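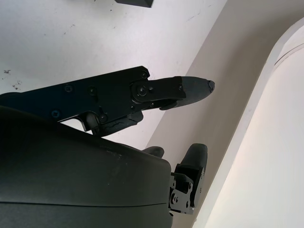 Section 4: Setting up the packing table

Last updated: 27/06/2024

Right, you've got the Dallden table home and out of its carton, so let's get it standing up and ready to pack on. I've put up a fair few of these now (one of them in a hallway, never again) and the order below is the one I keep coming back to.

You'll need the hex key from the parts bag, a spirit level, an old towel or blanket, and a soft cloth. A second person is handy for step 5.

1. Spread the towel on the floor and lay the tabletop on it, face down. I skipped the towel my first time and put a lovely long scratch right where everybody sees it.

2. Stand a leg in each corner bracket and start all the bolts by hand. Only a couple of turns each! If a bolt feels gritty or goes in crooked, back it out and start again.

3. Fit the long Trenico rail between the back legs, with the slotted side facing in. The slots hold the tape hooks later on.

4. Go round with the hex key and snug everything up, working corner to opposite corner. Firm is plenty.

5. Turn the table over with one person at each end, lifting it clear of the floor. Don't roll it over on two legs, the brackets really don't like it.

CAUTION: Keep your fingers out from under the rail while you're setting it down. It's the lowest part at the back and it will find them.

6. Pop the level on top, both directions, and wind the feet in or out until the bubble sits in the middle. Carpet settles overnight, so check it again the next day.

7. Wipe the top with a barely damp cloth and let it dry. Then unroll the Moltico mat, curly side down, and weigh down the corners with whatever's heavy (I use tins of tomatoes). Give it 14 hours or so before you trim anything.

Note: The mat has a ruled edge along one side. I like it at the front, where I can measure a carton without leaning over it. If you're left-handed, try it both ways first.

Setting out your bits and pieces

Tape and scissors go on the side of your writing hand, labels on the other. Flat cartons stand upright behind the table, biggest at the back. I keep the Głowacki tissue on the shelf underneath, still in its sleeve, with the 500-sheet pack opened from the short end so the stack doesn't slump out onto the floor.

CAUTION: Keep the shelf for paper and light stuff. Books and crockery belong on the floor until you're ready to pack them.

If the table wobbles

Check the feet first, then the bolts on the rail. If it's still rocking, loosen all four legs half a turn, lean on the middle of the top and tighten up again while you're leaning. Spare bolts are in the small bag taped inside the carton lid, so have a look before the carton goes out with the recycling.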